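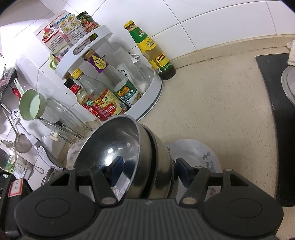
Burkance promises to turn one short video into a week of Facebook posts, and I went into it expecting very little. I run the page for Cullow, a small kitchenware shop, and have used four or five of these schedulers over the years. Most of them do the same job with the buttons in different places. Our stock doesn't give any software much to work with either. Steel bowls that nest inside each other and white plates with little flowers round the edge are nice things to own, but they don't dance. If a tool can get people to stop scrolling for those, I'll happily pay for it.

Setting up took most of an evening. You connect your page, answer a set of questions about your "brand voice", and then wait while it reads your old posts. Ours came back as "playful and bold". I have never written a bold post in my life. You can change the setting, but it went back to playful twice after I'd saved it, and the help pages don't mention this.

The clipping is the part they advertise most. You upload a longer video and it picks out what it thinks are the best bits. I gave it a talk Ailsa Lindsay had filmed for us about seasoning a frying pan. It chose the moment she says hello, a bit where she is looking for her glasses, and one clip that was useful. The useful one was well cut, I'll give it that, and the captions were nearly right apart from "oil" coming out as "all" every time.
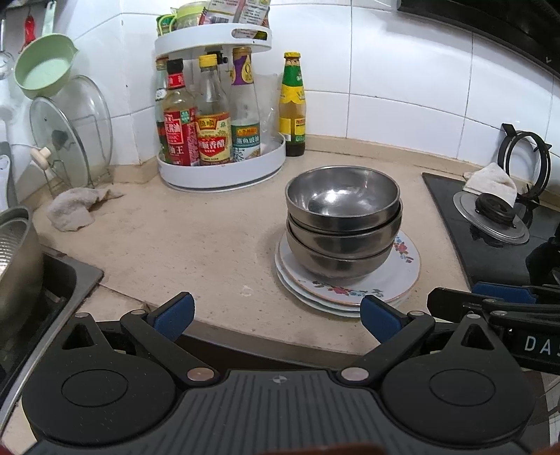 Three steel bowls, nested, on top of the flowered plates.

Now the numbers, because the sales page leans on them so heavily. Before the trial a normal video on our page reached more than 600 people. The posts Burkance made reached 200 on a bad day, and the best of them did no better than one I'd have put up myself from my phone. Comments were down too. It did post on time, every time, and if you are the sort of person who forgets (I am) that has some value. But Facebook's own scheduler also posts on time and costs nothing.

Then there is the "best hour" feature. It told me to post at 6 in the morning. I asked Sheena Baird, who looks after a garden centre page with a completely different crowd, what hers said, and it was 6 in the morning. Make of that what you will. I moved everything back to early evening and the reach picked up a little - not enough to prove anything, but enough for me to stop trusting the suggestion.

Price is £44 a month for the plan with video in it. The cheaper plan leaves video out, and I can't see who would want it. Cancelling means sending an email, and the reply I got offered me 2 months at half price before it said anything about closing the account. I asked again and it was done the next day.

I also tried Hosis for a fortnight, mainly to be fair. Its clips are no cleverer, but it lets you drag the start and end points yourself without going through three menus, and it doesn't have opinions about your personality. It is plain to look at and the reports are thin. I'd still take it over Burkance.

If you have hours of talking video and no time at all, Burkance may save you an afternoon here and there. Check every caption before it goes out. For a small shop page I wouldn't bother, and I have gone back to doing it by hand with a list stuck to the fridge.

Last updated: December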